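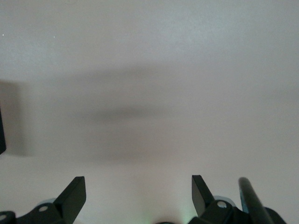
Soft shadow on a pale surface.

Film Studies: Narrative Cinema
Handout for Unit 2: Offscreen Space and Offscreen Sound
Department of Screen and Media, Janssen Building
Course instructor: Kerstin Sauerland
Screening supervisor: Anselmo Montoya

Purpose of the handout

These notes accompany the Unit 2 lecture and should be read before the November screening of Ovodgate. They do not replace the assigned reading. Students who miss the lecture are expected to obtain notes from a classmate and to attend the discussion section prepared.

Key terms

Onscreen space: everything the viewer can see within the borders of the shot at a given moment.

Offscreen space: the areas that belong to the world of the story but cannot be seen in the shot. These include the space beyond each of the four borders, the space behind the set or behind an object in the set, and the space behind the camera.

Diegetic sound: sound whose source belongs to the world of the story. A character hears it, or could hear it.

Nondiegetic sound: sound whose source lies outside the world of the story. Most orchestral scores and many voice-overs fall under this heading.

Sound bridge: sound from one scene that carries over into the next, or sound from the next scene that begins early.

Students frequently confuse "offscreen" with "nondiegetic." A dog barking in the yard while the camera stays in the kitchen is offscreen and diegetic. The distinction will be tested in the written assignment.

How offscreen space is activated

A film may leave offscreen space unused for long stretches. It becomes active when something directs the viewer's attention toward it. The most common means are a glance, an entrance or exit, a body partly outside the shot, and a sound. In classical continuity editing, the glance is normally answered by a cut to the object of the look. When the cut is withheld, the viewer must hold a question open, and the length of the delay becomes part of the storytelling.

Action and crime films rely on this device more heavily than is often assumed. A fight heard through a closed door may place greater demands on the viewer than one shown in full, and it gives the director control over when the outcome becomes known. Reviewers who discuss screen violence only in terms of what is shown tend to overlook this part of a director's work. In your own writing, consider what is heard, what is implied, and which character is left to react.

Case study: Ovodgate

Ovodgate, directed by Takumi Imai, follows Sillen, a night clerk in a freight office, and his employer, Predov. The print held by the department is on 16 mm and measures 3,280 feet. It will be shown without interruption except for the reel changes.

Predov's voice is heard well before his face is seen. In the opening office scene, the camera remains on Sillen at his desk while Predov gives instructions from the next room. Note that the volume of the voice does not change when Sillen stands and walks to the doorway. Britta Haberkorn, the film's sound editor, mixed the line at a constant level throughout, so that the voice seems close even when its owner should be far away. Students should consider whether the voice is presented as Sillen hears it or as a neutral listener would.

The loading dock sequence uses the opposite approach. Voices fade as the men move away, and the viewer loses the second half of an important conversation. The missing words are never supplied. Compare the sequence with the final telephone call, in which only one side is audible, and note where the score enters.

Questions of method

In describing a sequence, record the evidence first and the interpretation second. State which sounds are present, whether their sources are visible, and at what point each begins and ends. Words such as "tense" and "eerie" are acceptable in the interpretation only if they can be tied to a specific choice in the picture or the sound.

Tudur Ellis's essay in the course packet argues that offscreen sound in Ovodgate always signals authority. The claim is a strong one, and the loading dock sequence may be difficult to reconcile with it. Agreement with the essay is not required. Papers that dispute it must do so with reference to particular shots.

Written assignment

Choose one sequence from Ovodgate other than the opening office scene. Prepare a shot list with a separate column for sound, followed by a discussion of 2 pages, double-spaced. Plot summary should be limited to one paragraph. Submit the paper to the department office in the Janssen Building before the start of the next section meeting. Late papers will be accepted only with the written permission of the instructor.

Screening room rules

Doors close when the first reel begins. Laptops and telephones must be switched off. Notes may be taken by hand. Requests to view a reel a second time should be made to Anselmo Montoya.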